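進捗報告:双腕マニピュレーション課題(蒸し器からの取り出し)の不具合について
2020年2月13日 Cletia 報告者:Ruxandra Roman 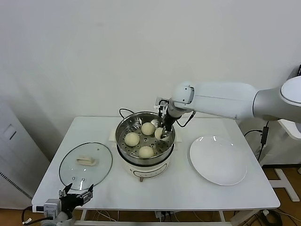 前回報告では、8月以降の把持成功率の改善を成果として挙げましたが、この数字は割り引いて読んでいただく必要があります。集計した2519試行のうち、右手のグリッパが「把持完了」と返しながら饅頭を皿まで運べていない例が混じっていました。判定を指の開度だけに頼っていたためで、指が蒸しかごの縁に当たって止まった場合も成功に数えられます。設計段階で気づくべき欠陥でした。

今期に起きた障害は次の2件です。

1件目:下降中に右腕の指先がかごの底に接触し、過負荷で停止しました。復帰操作で腕が予告なく約15ミリ動いています。人は離れていましたが、手を入れていれば接触した可能性があり、当方では安全事案として扱っています。

2件目:手首から垂れるケーブルが動作中に引かれ、右グリッパとの通信が途切れました。納入元のGrultenは設定の問題と説明していますが、設定変更後も17回の連続動作中に再発しており、この説明には納得していません。固定具の追加を求めていますが、回答はまだありません。

対策として、復帰時の速度制限と、かごの高さの再計測を済ませました。Mei-kuen Makが過去の記録を目視で再判定しており、終わるまで成功率の公表は控えます。机の下の電源まわりの配線も整理の対象に加えました。

左右の腕を同時に動かす試験は、1件目の原因が確定するまで再開しません。Osovから提案のあった力覚センサの追加については、効果を示す資料が乏しく、現時点で予算の申請はいたしません。次回報告には再判定後の数値を添付します。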